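Chapter 7
Choosing a Hand

Sooner or later every robotics course reaches the week when somebody has to buy a gripper. Up to this point we have treated the end of the arm as a tidy set of coordinates, which is how it appears in diagrams and how it never appears again once a sock is involved. This chapter is about comparing hands: two fingers against three, stiff tips against soft ones, and the wrist camera that has to make sense of it all from a poor seat.

We begin with cloth. Blocks are the traditional starting point, and almost any gripper can pick up a block, so a comparison made with blocks tells you mainly which one is cheapest. Cloth has no fixed shape, hides its own edges, and will happily cover the fingers, the camera and whatever you were planning to do next.

The running case in this chapter is the Rakena trials, carried out by Nelli Miettinen and Shayne Rewi. They ran 1288 grasps with three hands: the Tandar two-finger, the Eletti three-finger, and an older Brolcombe unit that was included out of loyalty. Each attempt was given 12 seconds. Of the total, 308 were thrown out before analysis, most of them for the unglamorous reason that two people had scored the same grasp differently. You will meet the scoring sheet in Section 7.3, and you may find that you disagree with it too.

Three questions run through what follows.

7.1 What counts as a grasp? A hand that is touching the fabric, or wearing it, has not necessarily picked it up.

7.2 What can the camera see? A camera at the wrist moves with the hand, so it gets its closest view at the moment when its view is most likely to be blocked or blurred.

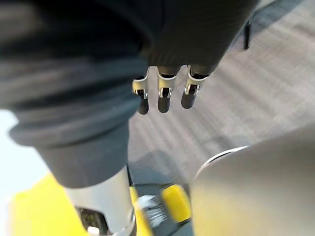 7.3 Who decides? Miettinen wanted a grasp to survive a 90 degree turn of the wrist. Rewi thought a plain lift was enough. They settled on recording both, a compromise that doubled the paperwork and rescued the study.

Before reading on, write down your own rule for a successful grasp in one sentence. Then hand it to a classmate with a sweater and ask them to find a case it doesn't cover. Allow five minutes, though most rules are gone in two. Keep the sentence, torn or otherwise. You will need it for the first lab, where the sweater is thicker and the hand has worse manners.

Terms to know: grasp, slip, occlusion, compliance, fingertip, wrist frame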